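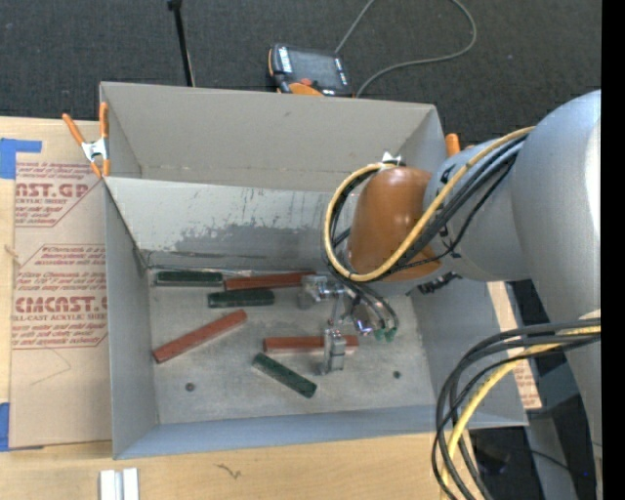
Dreltorville Toy Library
Frequently asked questions

Who can join?
Anyone who lives in Dreltorville or has a child at school here. Grandparents and home daycares can join too. Bring a photo ID and something with your address on it.

What does it cost?
Nothing to join. We ask for a 2 dollar deposit on large items, and you get it back when the item comes home.

How many toys do you have?
The catalog lists nearly 2,000 items, from rattles to board games for teenagers. Not all of them are on the shelves at any one time. If you want something that's out, ask at the desk and we'll put your name on the hold list.

How long can I keep a toy?
Three weeks. You can renew once by phone or at the desk unless another family is waiting. Ride-on toys can't be renewed in the summer.

Is there a late fee?
No. After 90 days we treat the item as lost and your card is paused until it's returned or replaced.

We lost a piece. What now?
Tell us when you bring the set back. One missing block or puzzle piece is usually fine, and we keep a drawer of spares. For board games, let us know exactly which part is gone so we can write it on the lid.

Do I need to clean toys before returning them?
Please wipe hard toys with soapy water and let them dry. Leave dress-up clothes and soft toys as they are — we wash those ourselves, and some can't go in a home dryer.

Can I choose toys by age?
Yes. Each bag has a colored tag with an age range, and the same ranges are used in the catalog. They're a guide only. Anything with small parts is marked and should be kept away from children under three.

Do you take donations?
We take wooden toys, building sets, puzzles and games in good shape. We can't take car seats, cribs, stuffed animals or anything with a battery door that doesn't screw shut. Marin Shehu looks through donations and may pass on things we already have plenty of.

Can a school or playgroup borrow?
Yes, with a group card. Groups may take up to ten items for six weeks. Loubna Benjelloun handles group cards and can put together a box on a theme if you give her a week's notice.

When are you closed?
On public holidays and for the first two weeks of March, when we check the whole collection. Anything due in that time is due the day we reopen.

Page last updated 16th July.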